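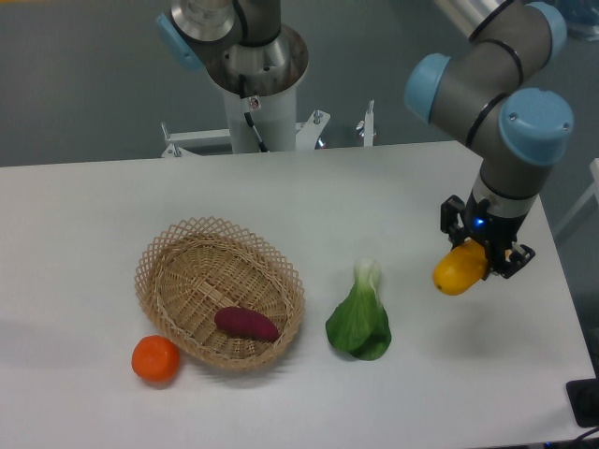

When does the river path at Storon Park open again between the boat ramp and the upper meadow?

The lower part opens on March 29, and the upper part stays closed until the new steps are finished.

Storon Park Paddlers and Walkers
Minutes of the regular meeting, Mar 19, 2025
Held in the reading room at Proston

Present: Mahnaz Parsa (chair), Abbas Amini, Mansa Owusu, Tsung-han Lo, and 12 members.
Excused: Manouchehr Nazari, who sent his notes on the boat ramp in writing.
Minutes taken by Abbas Amini.

1. Opening
The chair opened the meeting at seven in the evening. The minutes of the last meeting were read and accepted with one correction. In item 4 the word "parking" must be "packing," as the item was on the packing of the rental boats.

2. River path
The question at the top of these minutes was asked by many members by email, so it is answered there first. Mansa Owusu walked the whole path with the park ranger last week. The water has gone down, but at the second bend the bank is soft and one tree leans over the path. The park crew will take the tree down before the opening. The steps to the upper meadow need new boards and a handrail. The wood is ordered from Memon, and the delivery date is not confirmed yet.
One member asked if it is possible to walk around through the field of the neighbor. The chair reminded us that this field is private and we have no permission. She will write to the owner and ask for the spring months only.
Action: Mahnaz Parsa writes to the owner.

3. Boat ramp
The notes of Manouchehr Nazari were read out. He proposes that trailers use the ramp only before noon on weekends, and that after noon it is kept for kayaks and canoes. His reason is the long wait last summer, when some paddlers sat in their boats on the water and could not come out.
There was a long discussion. Two members own trailers and said that noon is too early for them, as they drive from Ulis. Tsung-han Lo suggested one o'clock. A vote was taken on one o'clock: 13 for, two against, one did not vote. The proposal will now go to the park office, which must decide.
Action: Abbas Amini sends the proposal to the park office.

4. Beginner river day
The beginner day will be in the late spring, on the flat part below the bridge. Last year the groups were too big. This year each guide will take no more than five people. Helmets and vests can be borrowed from the Proston canoe club, but they must be returned the same evening.
Mansa Owusu asked that the rapids above the bridge are not offered to beginners, even if they ask strongly. This was agreed by all.
The fee was not agreed. Some members want to keep the day free, and others think a small fee helps people to remember that they signed up. The item comes back at the next meeting.

5. Climbing rocks
Tsung-han Lo reported on the rocks behind the north parking lot. The park office will close the left side while the falcons are nesting. The right side stays open for climbing with a rope. The old anchor at the top is rusty and should not be used by anyone. He has put a tape on it and informed the ranger by phone.
A member asked who pays for a new anchor. The park office pays, according to the ranger, but we have this only by word and would like to have it on paper.
Action: Tsung-han Lo asks the ranger for a written answer.

6. Money
We have $400 in the account. It was decided to spend up to $200 of this for the two signs on the river path, one at the boat ramp and one at the bridge. The text of the signs will be sent to all members for reading before it is printed. The first draft had the distance to the meadow wrong.

7. Other matters
The gate on the Proston side is often left open in the evening. Members are asked to close it after them, also when they found it open.
A brown glove and a water bottle were left after the last walk. They are with Mansa Owusu.
The chair asked for a new person to make the walk calendar. No one offered, and the chair will ask again by email.

8. Next meeting
The date will be sent by email when the room is confirmed. The meeting closed at ten minutes before nine.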